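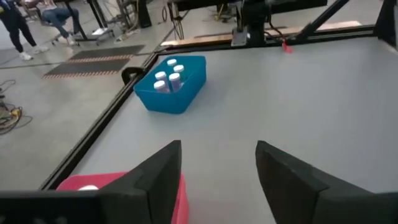
Opened by Firdevs Duman, October, 9:40 am
Assigned to: Efua Agbenyega
Product: Jovelley Inventory, web version
Status: Resolved

Problem: when I export the stock list to CSV, the file stops at row 768. In our Darkum store we have more items than this. The screen shows all of them correctly, only the file is short. There is no error message.

What I tried already:
- Export again in another browser. Same result.
- Export only one category, "Cleaning". This one is complete, 107 rows.
- Log out, log in, clear the cache. No change.

9:58 am, Efua Agbenyega
Thank you, Firdevs. Could you please open the item that comes right after the last exported row and send me its name exactly as it is written?

10:15 am, Firdevs Duman
The name is: Shelf liner 20" gray. It was added by a colleague from the Annan store. I see now there is a quote mark for inches. Can it be this?

10:31 am, Efua Agbenyega
Yes, I think so. The export reads this mark as the start of a text field and does not find the end. Please change it to "in" and try again.

11:05 am, Firdevs Duman
I changed it, and also 12 other items which had the same mark. The file is now complete. I compared the last row with the screen and they are the same. Will it be corrected in the program also? Our supplier Widel always sends names with this mark.

11:20 am, Efua Agbenyega
I passed it to the developers. Until the fix is out, please use "in" for new items. Closing this ticket, you can reply to open it again.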